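Lunch Is Not a Snack: Talking Soup, Trays and Sitting Down with a Retired Office Cook

Friday, June 1, 2018

I ate a granola bar over my keyboard the morning I drove out to Brendville, and I made the mistake of mentioning it before I had my coat off.

"Over the keyboard?" she said. "You know where the crumbs go, don't you?"

She ran the staff kitchen at Chisholm, the insurance office out past the rail yard, for 24 years, and she retired this February. A reader wrote in to tell me I had to talk to her (thank you, reader!). She agreed on the condition that I leave her name out, on account of her sister, who apparently reads everything online and then calls. So she's just going to be "she" for the rest of this, and I hope it doesn't get confusing.

We sat in her kitchen with the back door open. There was a pot of split pea going, in warm weather, and she didn't see anything odd about it.

I asked how a person ends up cooking for an insurance company. She'd been doing school lunches and was tired of it. "Kids are fine. Kids tell you it's gross and then they go play. What wore me out was the menus coming from an office. I'd get a sheet in the mail that said Tuesday is fish squares. I wanted to decide about Tuesday myself."

The Chisholm job was supposed to be sandwiches. When she got there, the kitchen was two hot plates and a refrigerator that people used for their own leftovers. She asked for a stove in her first week and got one in her second year. In between she made soup on the hot plates, one pot of meat and one without, and that's how soup got to be the thing she was known for.

"You can't really mess up a soup so bad that people go hungry," she told me. "I tried a cold cucumber one once. They still ate the bread."

She wrote every recipe on an index card, and she kept the cards when she left. There are 331 of them in a green tin that used to hold Christmas cookies, and she let me go through it while she stirred. Some are real recipes with cups and teaspoons. Others are more like notes to herself. One says "the barley, but less." Another says "good, too much work, only if snow." I asked what was in the snow one and she took the card away from me and read it with her glasses pushed up, and laughed, and put it back without telling me.

What I really wanted to get to was the sitting down. The reader who wrote to me said that this woman had gotten a whole building to stop eating at their desks, and I have a personal interest in that, see granola bar.

"I didn't get them to do anything," she said. "I stopped giving them lids."

That was the entire plan! For years she'd had paper cups with lids, and people would come down, fill one, snap the lid on, and be back in the elevator in a minute. Then the supplier, an outfit called Cledby, raised its prices, and she told her manager she could buy real bowls for what they were spending on paper. She got them secondhand from a diner that was closing. Heavy things, she said, with a green stripe. Nobody wants to ride an elevator with a full bowl of hot soup and no lid.

"So they sat. They grumbled at first. One man drank his standing by the trash can for most of a month just to make a point. Then he got to talking to somebody about boats, and I guess you can't talk about boats standing up." 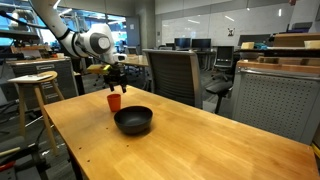
A black bowl and an orange-red cup at the far end of a wooden table.

She has opinions about bowls. She likes them wide, so the soup cools down enough to eat before the lunch break is over. She likes dark ones for pale soups and white ones for tomato, though she admits she never once got to choose, working with what the diner sold her. Cups she could take or leave. "A cup is for the second helping. You don't want to commit to the bowl again, you get a cup." I have started doing this at home and I'm a convert.

She has even more opinions about tables. The long ones at Chisholm sat a dozen people each, and she fought to keep them when a consultant wanted to bring in little round ones. I asked what's wrong with little round ones. I have a little round one.

"It's fine at home," she said, very kindly. "At work, if there's a table for three, then three people who already like each other sit down, and that's the end of it. If it's long, you end up next to whoever. You don't have to talk to them. You pass them the pepper. Do that for a year and you know them."

There was one lunch she wanted to be sure I put in. The company had an open house for its anniversary and invited what seemed like half the county, and she was told to plan for 700 people with the same stove, the same pots, and seven helpers borrowed from the mail room. She made minestrone for three days. She borrowed milk cans from a dairy to hold it, scrubbed them herself, and had the mail room people wheel them down the hall on the carts they used for packages.

"They were better than any kitchen help I ever had," she said. "They already knew how to go around a corner."

Did it run out? It did not. She took some home and ate minestrone until she was sick of it, and that card has a line drawn through it in red pen. I saw it.

I asked what she'd say to somebody whose work doesn't have a kitchen, or a cook, or long tables, since that's most of us. I thought she might give me a speech, but she just got up and tasted the soup and added salt.

"Bring a bowl from home," she said finally. "A real one. Leave it there and wash it there. If you've got a real bowl, you'll feel silly eating chips out of the bag. And go sit someplace that isn't where you work. Even if it's only the other end of the same table. Turn the chair around if you have to."

And if you only have ten minutes?

"Then you have ten minutes. That's plenty for soup. It's not enough for ribs."

She doesn't miss the job as much as she thought she would, though she misses the noise, the spoons especially. She cooks for herself now and for a neighbor two doors down, and she's been asked to help with the suppers at Stellano Hall this fall, which she says she's still thinking over. They have round tables. She has already mentioned it to them.

We ate the split pea with rye toast. I asked for the recipe so I could print it, and she dug around in the tin for a good while and handed me the card. It says: "Peas, ham bone, onion, carrot, bay leaf. Start early." I asked how many peas. She held out both hands cupped together and said that much, twice, and then a little more if your hands are small. Mine are, so I've been using a little more. It came out thick on my first try and I thinned it with water, and I had it for lunch on Wednesday in a real bowl, in the break room, next to a guy from accounting who wanted to know what smelled so good.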